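How I trim and sync handheld gripper demos before training

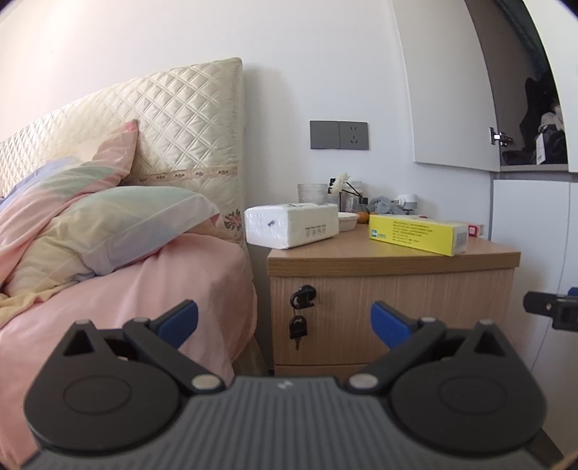
I've been teaching a policy to tidy bedrooms for most of this year, and the part I get asked about most is the boring middle bit: what happens between collecting the demos and hitting train. So I'm writing down my routine, mostly so I can stop pasting it into chat windows.

My current set is 1244 demos, all bimanual, all in real bedrooms. I use Kemeys for storage and Skino for playback, but any tool that lets you step through two streams side by side will do.

Step 1. Sync the two hands first

Do this before you trim anything! I did it the other way around in January and had to throw out a whole week of cuts. Start each recording by closing both grippers fully, twice, at the same moment. That gives you two sharp dips in the finger width curve for each hand. Line up the second dip, which for me is always cleaner than the first. If the offset comes out bigger than 80 milliseconds, I set the demo aside and look at it by eye.

Step 2. Cut the dead time

People stand there thinking before they reach for something, and the policy will happily learn to stand there too. I cut from the sync dips to the first real hand motion, and I leave a short lead-in so the start doesn't feel like a jump. Pauses in the middle are trickier. If someone stops with the fingers open next to a nightstand to pick which thing to grab, I keep it. If they stopped to answer the door, I split the demo in two.

Step 3. Check the tracking on plain surfaces

White walls and smooth cabinet doors are where my pose tracking drifts the most. Plot the path in 3D and look for little teleports. Quilted or patterned fabric gives the tracker much more to hold on to, so try to start people facing the bed.

Step 4. Label by what got moved

Keep the labels short – "tissues to drawer," "pillow to headboard" – and write them the same way every time. Vitória Barreto talked me into a fixed word list and it cleaned up my language conditioning a lot.

Step 5. Hold out whole rooms

Don't split by demo. I hold out 288 demos from rooms the policy never sees in training. My first split was random, and the validation loss looked gorgeous right up until I tried the thing in a new bedroom and it reached past the nightstand every time.

After that I export to Custent and start the run overnight. If your sync dips look mushy, go back and ask for a firmer close, then redo step 1 for that batch only.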